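The Last Ferryman of Drandovine

3 min read

By the time the letter came, Canan Aksoy had been playing the ferryman for so long that she had stopped thinking of him as a job. She was meant to be a tester at Sonasari, one of the small studios that had grown up over the shops in Brarnton, but somebody had needed a voice for the old man who rowed you across the lake, and she'd had a cold that week, and the cold had been perfect.

The letter said that Demirtaş, the big publisher, had bought the studio and everything in it. The servers for Drandovine would close in September. Everyone was thanked very warmly, twice.

"Fourteen years," said her mother on the phone, "and they thank you twice. Did you eat?"

Canan had eaten. She carried her laptop into the bedroom, where it was quieter, and opened the ferryman's file.

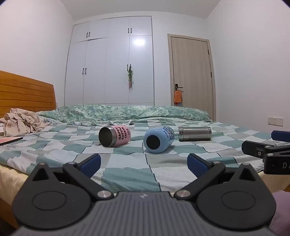
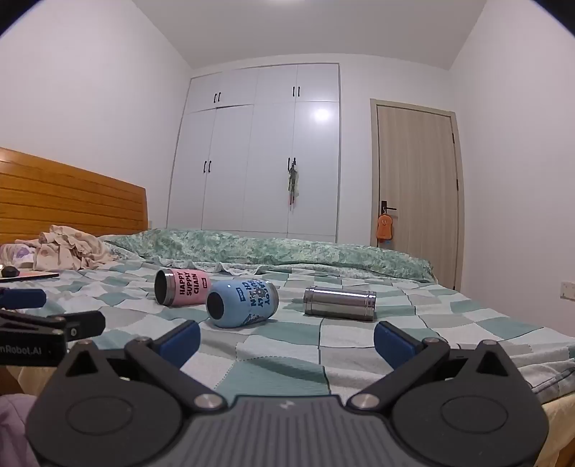
There were 60 lines in it, most of them grumbling. He grumbled about the fog and the price of rope, and if you stood on the dock long enough he told you about his daughter, who had gone off over the hills and wrote when she remembered to. Players loved that one. There had been 4000 of them on the busiest night, all queuing for one boat, being very polite about it – you could do that in Drandovine, wait your turn and talk about your knees.

She still had the right to change his lines until the end of the week. It seemed to be something the lawyers had missed, or maybe one of them had a soft spot for boats. So she put on her scarf, made her voice go low and scratchy, and recorded a new one.

"She wrote," said the ferryman. "She's coming down on the morning boat, and I've not swept a thing. You'd better take the oars, friend. I've got bread to buy."

She played it back and it was a little too loud at the end, where she'd gotten carried away. She left it like that, sent it in, and went to call her mother back.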